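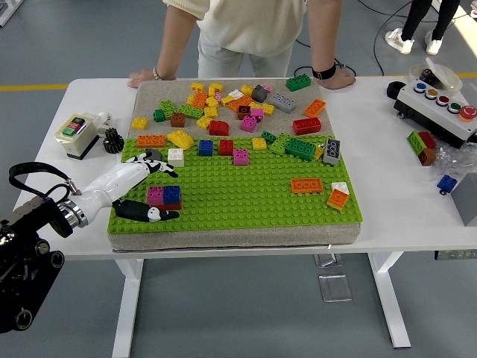 **Progress report: Kaimal teleoperation work package**
Prepared for: Ferance program office
Prepared by: Harish Naidu, Brundgate site
Date: 2026-08-22

## 1. Status

Collection of remote-control demonstrations for the brick stacking task is under way on the left arm. The contract target is 1000 accepted demonstrations by the end of December. The accepted total stands at 546. A further 108 were recorded and rejected in review, and are kept in a separate store for use as negative data. The work package is on schedule. Spending is within plan.

## 2. Task and setup

The operator drives the arm and hand remotely to pick up toy building bricks and stack them on a green baseplate. The baseplate covers the front of a felt-covered board, and the supply pile stays on the gray area behind it. A few bricks are spread over the plate before each run so that the hand has room to approach. Brick positions are changed between runs and are not measured.

The board tends to creep when the hand presses down on a stack. Staff hold it by the back edge during recording, and clamps are on order. Runs in which the board moves visibly are rejected.

## 3. Results this period

Most rejections fall under one heading: the thumb meets the lower brick while the fingers are closing on the upper one, and the stack shifts before release.
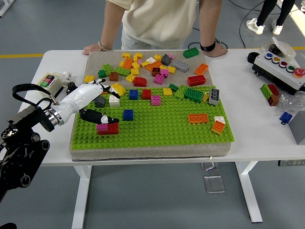

Operators now bring the hand in lower and pause before closing. This adds time to each run, but the rejection rate has dropped enough that we intend to keep it. The change is written into the operator instructions, and earlier accepted runs will not be redone.

Hand-guided demonstration was also tried for the same task. Moving the arm by hand gave good wrist paths but poor finger data – the person guiding the arm could not set the fingers at the same time. We propose to use it for approach motions only.

## 4. Open items

- The Zeltari retargeting software still maps small thumb motions unevenly. A patch has been received and is not yet tested.
- 2 operators are trained. A third is needed to meet the December target without overtime.
- Review labels differ between reviewers on partly seated bricks. A written rule is in draft.

## 5. Next period

Install the clamps, test the retargeting patch, and train the first policy on the accepted set. Results from that policy will be reported with the success count per stack height. We request approval to move the unspent travel budget to operator hours. A decision before the next invoice would let us start the third operator on time.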